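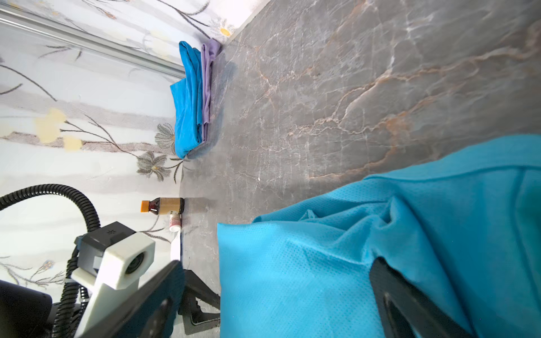 Blue and purple folded by the wall, turquoise one still to do

How do you fold thin cloths so the stack stays square?

Nantana Thongdee
OK so this is a small problem but it is driving me up the wall. I've got a bunch of thin cloths in different blues plus a purple one, and I want them folded into neat little rectangles and stacked. The first couple usually go fine. Then I get to the light blue one and it just bunches up, the corners wander off, and whatever I put on top of it slides. I've been folding on a smooth marble-look surface and I wonder if that's half the trouble? They need to end up in a green mesh basket that sits in the corner, and I'd love to be able to pull one out without wrecking the rest. I gave it a whole Friday evening and ended up stuffing them in any old way. Help!

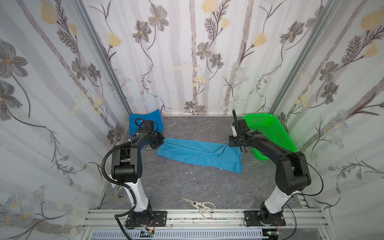 Should I fold in half or in thirds if the cloth is thin and slippery?

Halves for the first two folds, then thirds at the end if it still doesn't fit your basket. Thirds are hard to keep even when the cloth is spread out big, and much easier once it's a small thick strip.

Gautier (27 helpful votes)
I used to fold for a little laundry counter called Rastitis, so I have opinions on this! The whole thing is won or lost before the first fold. Hold it by two corners of the same edge, pull till that edge is straight, then lay it down away from you and let go. Don't drop it and try to fix it from the middle, you'll be chasing wrinkles all night. Then smooth from the center out with the flat of your hand. On a slick surface I put an old bath towel under everything (a yoga mat works too) and the cloth quits skating around.

The other thing is ridges. If a bit of fabric is standing up when you fold over it, that lump goes through every layer and your stack leans. Pinch it, lift it, pull it toward the nearest edge, lay it back down. Takes two seconds.
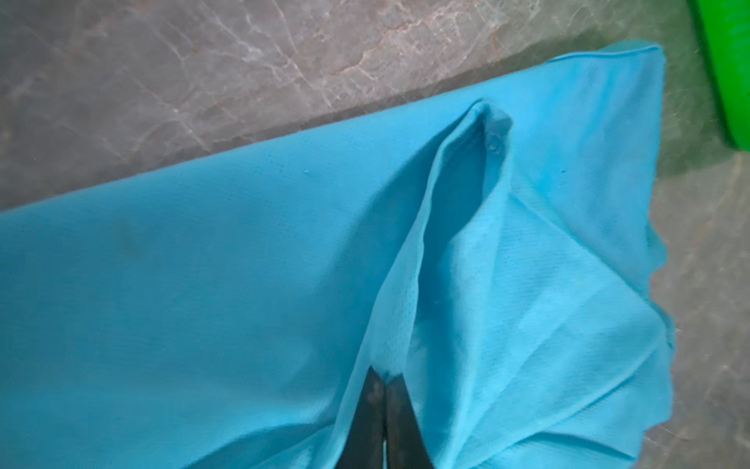 A ridge standing up in the blue one

Arach
just roll them

Nantana Thongdee
Ha, I tried rolling! They came undone in the basket. Trying the towel thing tonight, thank you Gautier. Do you stack them flat or stand them up on edge?

Gautier
On edge if the basket is deep enough, folded side up, like files in a drawer. Then you can grab the purple one without touching the blues. Flat is fine if you've only got a few. I'd put the slipperiest one on the bottom either way, and set each one down as you finish it, off to the back, so your folding spot stays clear.
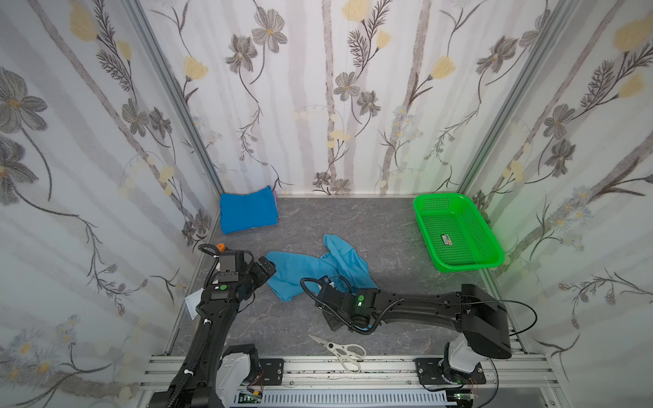
Folded blue at the back, light blue in a heap, green basket in the corner

Clisance_55
Agree with most of this but I iron mine first. A warm iron, check the label, and they crease right where you want them. My sister thinks I'm nuts for ironing cleaning cloths and she may have a point.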